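Movement score (acting)

A movement score is a fixed sequence of physical actions that an actor prepares for a role and repeats in rehearsal and performance. It may cover a single speech, one scene or an entire part. The term is borrowed from music, and it is used mainly in physical theater, mask work and actor training, though some film and television performers also build scores for roles with unusual physical demands.

A score differs from blocking. Blocking sets where an actor stands and when the actor crosses the stage, and it is usually decided by the director. A score records smaller matters such as the angle of the head, the placement of weight, the speed of a turn, the point at which a breath is taken. The audience is not expected to notice it as a separate layer.

Construction

Most scores begin with improvisation. The actor works without text for several sessions, often from a source outside the play, such as a painting, an animal, a piece of music or a kind of manual labor. Actions that seem useful are kept and put in order. Each is then given a beginning and an end so that it can be repeated in the same way.

Text is added later. In some methods the lines are spoken over the finished score with no attempt to match words to actions, and the two are adjusted over the following rehearsals. In others the score is cut into short units, each tied to a line or a pause.

The length varies a good deal. A score for a short monologue may contain 12 actions, while the score for the title role in Zendow, a play performed almost without speech, is listed in its published rehearsal notes as 102 actions over two acts. 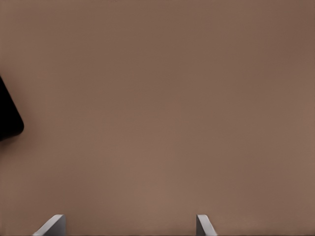 Once the order is settled, the actor usually changes the size and speed of the actions. A reach of the arm may be reduced until only the fingers move, or a walk may be reduced to a shift of weight from one foot to the other. Teachers often call this stage reduction. It is common in preparation for camera work, where a large gesture made in the studio would be out of proportion in a close shot – the actor keeps the effort of the original action and lets very little of it show.

Notation

There is no standard system. Many actors write the actions as a numbered list in the margin of the script. Others use stick figures, floor plans or short phrases that make sense only to them. Dance notation is sometimes taught but is seldom used by actors, as it takes a long time to learn and to write down.

The Wysocka studio in Irkberg uses a sheet with six columns, for action, direction, weight, tempo, breath and text. The sheet is also used at the Dangate summer school, held each July, where students exchange scores and perform one another's work.

Criticism

Some directors object that a fixed score makes an actor less responsive to partners, especially when a cast changes during a run. Supporters answer that a known sequence leaves the actor free to attend to other things, much as a musician does with a familiar piece. In practice many companies use partial scores – set passages with open sections between them.

See also: Blocking, Gesture, Mask work, Physical theater

Last edited 2021-12-04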